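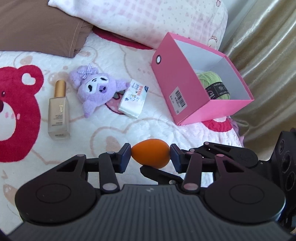
4.2 Tidying small items in bedrooms

Bedroom tidying was the hardest of the household chores we tested. Kitchen items tend to be stiff and keep their shape when held. On a bed, the tool meets soft objects lying on a soft surface, and both move when touched.

Figure 3. Hand-held gripper closed on an egg-shaped makeup sponge. A foundation bottle, a plush toy and an open pink box with yarn inside lie within the same work area.

We collected 1,000 demonstrations in 28 homes with the hand-held tool and trained one policy on all of them. The policy was then run on the Jutel arm with matching fingers. Sponges and plush toys were picked up reliably, even when the approach was off by up to 2 cm. Glass bottles standing on bedding were often knocked over before the fingers closed - a failure we almost never saw on tables. Yarn was lifted well but snagged on release.

Tiwari and Smits reported similar trouble with bottles in the Bundard trials, although their blankets were thinner. We did not test wet items or closed lids. At the present success rates, a person still has to stay in the room, and the chore takes longer than doing it by hand.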